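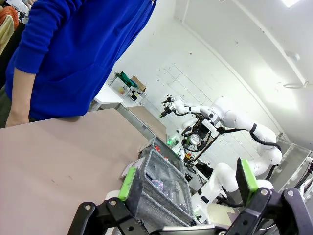
Dilek Sezer wrote in March that the first release could not be used to compare prices between towns, and asked that the size of each garment be recorded in its own field. The present release does so. The remainder of her comments are addressed under Known Problems.

Kirnthorpe Secondhand Clothing Listings
Data card, version 2

Summary

The Kirnthorpe listings are a table of 2161 short descriptions of used clothing offered for sale in charity and consignment shops in Kirnthorpe and Bevdale. Each row holds the text of one shop tag, copied as written, together with the fields listed below. The table is intended for the study of everyday product language and of local resale prices. It contains text and numbers only.

Files

listings.csv: the full table, one garment per row
shops.csv: shop codes, town, and type of shop
sizes.txt: notes on how written sizes were matched to the size field
CHANGES: differences from version 1

Fields

item_id: a number that does not change between releases
shop: a code found in shops.csv
tag_text: the wording of the tag, with spelling left as found
garment: one of 45 garment types
size: the size as written on the tag
size_group: child, adult, or unknown
price: the marked price, before any discount
condition: the shop's own word, where one was given

Empty fields are left blank. A blank price does not mean that the garment was free.

Collection

Tags were copied by hand at the shop counter with the permission of the manager. Shops in Bevdale contributed fewer rows than those in Kirnthorpe, and two of them use preprinted tags that leave little room for description. Names and telephone numbers written on consignment tags were removed before the rows were entered.

A sample of 500 rows was checked a second time by Sulastri Sembiring against the paper copies. Corrections from that check are included in this release and marked in CHANGES.

Known Problems

The word "vintage" is used very differently from shop to shop and should not be read as a statement of age. Sets, such as a jacket sold with matching trousers, appear as a single row under the garment named first. Color words were not standardized; "navy," "dark blue," and "blue" may all refer to similar goods. Shoes are included only where a shop tagged them in the same manner as clothing.

Prices from the Mumness Road shop were marked down shortly before collection, and the earlier prices could not be recovered. Users comparing the two towns are advised to leave that shop out.

Permitted Use

The table may be copied and changed for teaching and research. Users are asked to state the version number and to refrain from attempting to identify individual sellers.

Corrections

Corrections should give the item_id and the field concerned. Those received by 12th April will be considered for the next release.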